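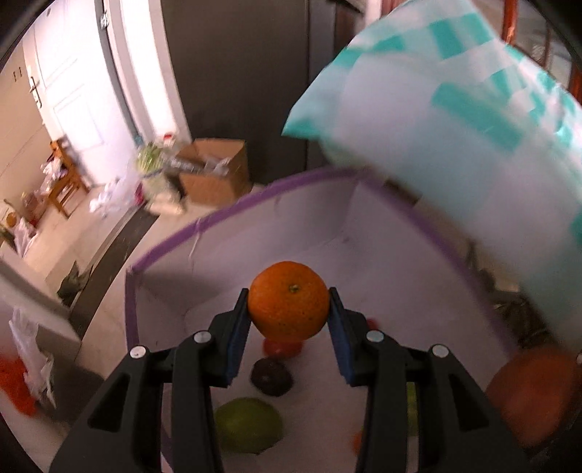 Why does an orange have dots all over its skin? A reader in the fourth grade at Rustlow School sent us this question, and added that her brother says the dots are holes where the juice gets in. They are not holes, and the juice does not come in from outside.

Each dimple sits over a tiny sac called an oil gland. The glands are in the outer, colored layer of the peel. The oil inside them gives an orange most of its smell. Bend a piece of peel sharply and some of the glands break and spray a fine mist. Keep it away from your eyes.

The small greenish mark on the top of an orange is the stem scar. The fruit was joined to the tree at that point. Water and sugar passed through the stem into the fruit while it grew.

Under the colored layer is a white, spongy layer called pith. Under the pith are the segments, and each segment is filled with small juice sacs.

Apples are built differently.

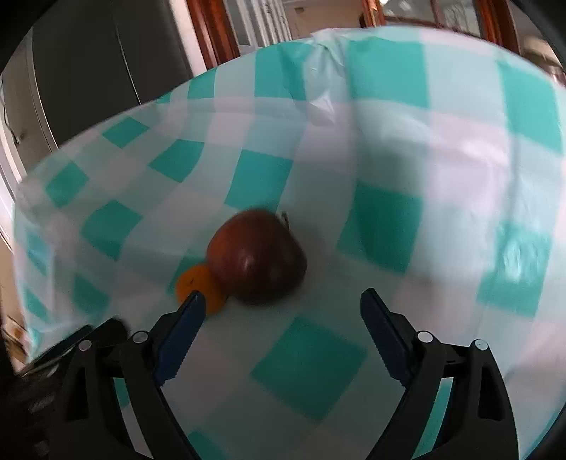

According to Ola, an apple has no peel at all, only skin, and the two words should be kept apart. Many people use them for the same thing. Still, there is a real difference. Apple skin is thin and holds tightly to the flesh. It has no oil glands, so it does not have dimples like an orange.

Apple skin is covered with natural wax. The wax slows the loss of water and makes the fruit shine. In a dark red apple, the color comes from pigments in the skin. The flesh of most apples is white or cream.

An apple may still have its stem when you buy it. Leave the stem on until you eat the apple. Pulling it out can tear the skin, and a torn spot can rot.

Test it yourself

You need 2 pieces of orange peel and 2 pieces of apple skin. Ask an adult to do the cutting.

1. Put all the pieces on a plate, outer side up.
2. Look at each one with a magnifying glass.
3. Fold one piece of each kind and smell it.
4. Leave the other pieces on the plate for 20 hours, then bend them.

Write down which pieces are stiff and which have curled.

From the Memitz Fruit Pages for Young Readers, page 127. Next page: Why plums look dusty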